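Werkstatt-Tipps: Wenn der Greifer in der Küche nicht macht, was er soll

Ich sammle seit letztem Oktober die kleinen Kniffe, die mir beim Programmieren unserer Küchenaufgaben Zeit sparen, und weil Dimas Govindasamy mich jetzt zum dritten Mal nach der Liste gefragt hat, kommt sie eben hier rein. Es geht fast nur um Software: Kamera, Planung, Regelung, ein bisschen Ordnung auf der Festplatte. Wer Tipps zum Schmieren von Gelenken sucht, muss leider woanders weiterlesen (ich mache das ungern und schlecht).

Erst der Tisch, dann der Code

Klebt euch ein Raster. Wirklich! Packpapier drauf, farbiges Klebeband in großen Quadraten drüber, fertig. Ich habe früher nach jedem Umbau eine komplette Kalibrierung gefahren, heute lasse ich mir erst mal die Rasterlinien ins Kamerabild einblenden und sehe in zwei Sekunden, ob was verrutscht ist. Liegen die gerechneten Linien neben den geklebten, wird kalibriert. Liegen sie drauf, geht es weiter. Das Band sollte matt sein, glänzendes spiegelt bei Deckenlicht und dann findet die Kantenerkennung Linien, die es gar nicht gibt.

Noch was zum Raster: den Nullpunkt mit Filzstift aufs Papier schreiben, samt Achsenrichtung. Ich habe einmal einen ganzen Vormittag mit vertauschtem Vorzeichen gekämpft -- der Arm fuhr immer sehr elegant in die falsche Richtung.

Weißes Geschirr auf hellem Grund

Tiefenkameras mögen weißes, glattes Geschirr überhaupt nicht. Bei mir kam der Tellerrand als Wolke zurück, mal höher, mal tiefer. Seitdem nehme ich für die Lage von Tellern und Schalen nur noch das Farbbild, suche darin die Ellipse und setze die Höhe fest auf die Tischebene plus Randhöhe. Die Randhöhe messe ich mit dem Messschieber und trage sie in eine kleine Tabelle ein, ein Eintrag pro Geschirrteil. Klingt altmodisch, hält aber.

Bei Obst läuft es anders. Ein Stück einzeln zu finden ist leicht, mehrere gleichfarbige Stücke nebeneinander verschmelzen gern zu einem einzigen langen Ding. Zwei Sachen helfen: die Segmentierung auf den Kanten statt auf der Farbe laufen lassen und die Reihe immer von einem Ende her abarbeiten. Nach jedem Griff ein neues Bild, auch wenn es dauert! Die Nachbarn rutschen nämlich gern mit.
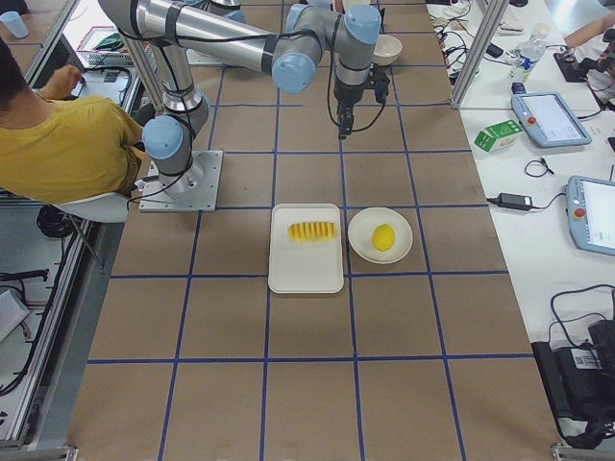
Kęstutis Ots hat dazu geschrieben, das neue Bild nach jedem Griff sei ihm zu langsam, er nehme lieber eins pro Reihe und lasse den Planer mit einem Sicherheitsabstand rechnen. Bei Brotscheiben gehe das prima, bei saftigem Obst habe er allerdings auch schon danebengegriffen. Und man solle bitte den Zeitstempel des Bildes prüfen, bei ihm habe Haltix wochenlang mit einem alten Bild aus dem Puffer geplant.

Das mit dem Zeitstempel unterschreibe ich sofort. Bei mir steht die Grenze auf 102 Millisekunden, alles Ältere wird verworfen und neu angefordert. Vorher hatte ich gar keine Grenze drin und habe den Fehler natürlich überall gesucht, nur da nicht.

Zwei Arme, ein Tisch

Sobald zwei Arme über derselben Fläche arbeiten, braucht die Planung eine Vorfahrtsregel. Ich habe es lange mit gemeinsamer Bahnplanung versucht, sehr schick, aber der Planer brauchte manchmal 30 Sekunden für einen Weg, den ein Kind in einer gezeigt hätte. Jetzt sperrt ein Arm einfach die Rasterfelder, über denen er unterwegs ist, und der andere wartet oder nimmt sich etwas anderes vor. In Neltska sind das bei mir 26 Zeilen Konfiguration, mehr nicht.

Die Kabel gehören übrigens ins Kollisionsmodell! Ein dicker Zylinder am Unterarm entlang reicht völlig. Ohne den dreht das Handgelenk irgendwann fröhlich einmal ganz herum, und dann zieht es an allem, was am Greifer hängt.

Ordnung bei den Aufzeichnungen

Ich hatte 557 Durchläufe auf der Platte und wusste bei den wenigsten, mit welcher Softwareversion sie entstanden waren. Also: Versionsstand, Greiferkraft und Kalibrierdatei automatisch mit in jeden Ordner schreiben lassen, vom Startskript, nie von Hand. Abgebrochene Durchläufe behalte ich auch, mit einem Wort dazu, woran es lag ("gerutscht", "Bild alt", "ich"). Das letzte Wort kommt häufiger vor, als mir lieb ist.

Als Nächstes will ich die Greiferkraft beim Zufahren regeln, damit weiches Obst heil bleibt. Im Moment ist es ein fester Wert pro Lebensmittel, und für reife Mango habe ich noch keinen gefunden, der mir gefällt. Wer einen hat -- her damit, gern per Mail!

14 Kommentare | 30 mal geteilt

Kontakt | Impressum | © Natton Werkstattseiten | Nach oben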